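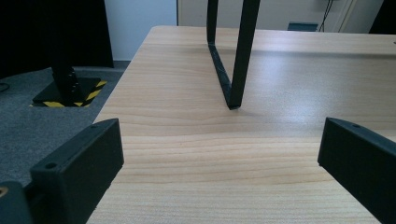 Robot Helper Still Needs a Helper, Wostmont Trial Finds

Posted 07/03/2021

WOSTMONT - Anyone holding off on wiping down the kitchen until a machine can do it should go ahead and find a sponge.

Flernia, the company that has spent the winter teaching a two-fingered gripper to do small jobs around homes and stores, put out its first set of results this week. The machine was given 1,776 tries at moving light items from one spot on a table to another and leaving them upright. It got through 458 of them with no help from a person. That is better than one in four, and Flernia's announcement uses the word "milestone" in both the headline and the first sentence.

The jobs were picked with the help of Pumphrey, the housewares store on the east side of town, which would very much like something to straighten its displays overnight. The store supplied a list of what its clerks do in the last hour of a shift. Flernia crossed off everything involving glass, then everything involving fabric, and then the restroom. What was left was mostly standing things up.

Standing things up is harder than it sounds, at least for a machine. Thin metal frames have been a particular sore spot. A person sees a narrow black bar and pinches it without a thought, usually while talking to someone else. The gripper has to work out how far away the bar is, which way it faces, and whether the dark line next to it is another bar or a shadow. In the trial it went for the shadow often enough that the log has its own column for it.

Then there is the matter of letting go. A good number of the failures came after the hard part was over, when the fingers opened a little unevenly and the item tipped. Flernia scores these as "partial completions." The clerks at Pumphrey, shown the same log, had a shorter term.

The company does have something to point to. Back when the first tests were run, the software, called Trollum, couldn't be trusted with anything taller than a soup can. It learns from demonstrations, in which people do the chore themselves using a gripper held in the hand with a camera on it. Flernia has collected 2,183 of those so far. That's a great deal of tidying, all of it done by humans, and several tables in the building are now said to be in terrific shape.

Speed is another sore point. On a good run the machine takes long enough over one item that a clerk timing it in the store's back office had room to finish a sandwich. Flernia says it has been told about the sandwich and is working on it.

Household chores, the thing most people want to hear about, take up one paragraph near the end of the report. Folding is "under study." Loading a dishwasher is "a longer-term goal." Picking socks up off a floor is not mentioned, though a spokesperson confirmed that floors are in the plan, once tables are going well.

The report is clear on what tables have going for them. They are flat, they are at a handy height, and they mostly keep still. A store shelf has a back, a lip and a price tag that sticks out, and a kitchen counter has last night's mail on it. Moving the same frame off a bare stretch of wood and into either of those places is a different chore as far as Trollum is concerned, and would need a new round of demonstrations.

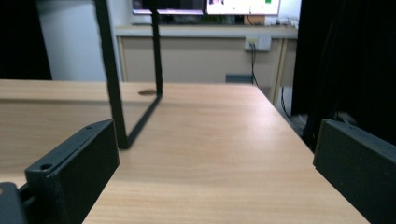 Pumphrey says it is in no hurry. The store said in a written statement that it would be glad to take a machine the day one can face a full aisle and leave it looking better than before, and that it has not cut or changed any shifts in the meantime. It added that it is hiring for weekends. The starting bonus is $200, and applicants should be comfortable standing things up.

Flernia plans a second round of tests later in March with the fingers adjusted to open more evenly and the shadow problem, in the company's words, "largely understood." The target is to finish half the tries without help. Asked what happens to the other half, the spokesperson said a person would be standing by.

That person won't be hard to arrange. All through the first round there was somebody next to the table to set the item back where it started after each try, good or bad, so the machine could have another go. It is the one job in the trial with a perfect record, and the report has no plans to automate it.

Residents who want to see the gripper at work can sign up for an open afternoon at Flernia's front office. Guests are asked not to lean on the table, and not to help.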